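Floton Sorting Set: Setting Up
Section 5. Two-basket layout

Use this layout for the first sorting activity. You need a clear white table against a plain wall, two woven baskets, the loose pieces and a thin black marker.
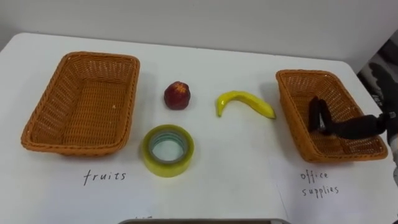
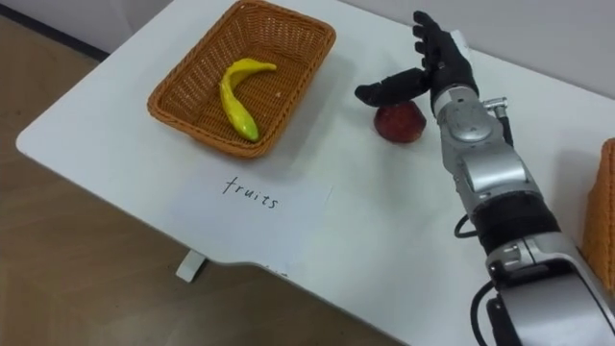 Fig. 5: Fruits basket with its handwritten label; the banana is out on the table in the first picture and in the basket in the second.

1. Wipe the table and let it dry.

2. Empty both baskets and set them well apart, one on the left and one on the right. They can sit at a slight angle.

3. Write "fruits" on one label and "office supplies" on the other. Use lower case. Two lines are fine for the longer one.

4. Lay each label on the table, on the near side of its basket.

5. Put the loose pieces between the baskets with a gap around each.

6. Sort one piece at a time. Put the banana and the red fruit in the basket marked "fruits".

Note: Labels must stay readable from the front of the table. Replace any that are creased across the writing.

Caution: The fruit is not food. Keep it away from small children who may bite it.

Spare baskets are listed under part 742. To order, write to Jamie Dobson at Floton, Haltby.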